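About Lastari

Lastari runs the laundry and linen service for small hotels, guest houses and a handful of care homes. We wash, dry, fold, bag and deliver, and have done so long enough to hold firm views on fitted sheets.

We work from 2 sites. Kendard is the big one, with the tunnel washer and the loading bay that floods. Steruvell is smaller and does personal laundry, the stuff with name labels and missing buttons. Between them they look after 143 customers, most of whom ring only when a pillowcase has gone astray.

Automation and the people who were here first

When we told staff that robots were coming, the first question was whether they would be in the tea fund. The second was about jobs, and it deserved a longer answer. We put it in writing: no post at either site goes because of a machine, and anyone whose work changes is trained on paid time. The letter is still pinned up by the clocking-in machine, where people can check we haven't edited it.

What has changed is the bending. Loading and emptying drums is hard on backs and shoulders, and it was always the job given to whoever was newest. Our Seixas project is about handing that part over. Since January, 10 of our laundry hands have spent part of each week on it, teaching, watching and filling in forms.
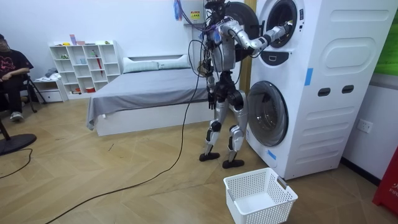

The forms have been the surprise. People who never wrote down a word about their work now have opinions on door hinges, and some have asked for a better chair. Job titles have changed too. "Process operator" was voted out at once, and "minder" won.

Stain work, mending and talking to customers stay with people. So does deciding whether a jumper can be saved, a matter on which Steruvell has never once agreed with Kendard.

Page last updated 12 February 2019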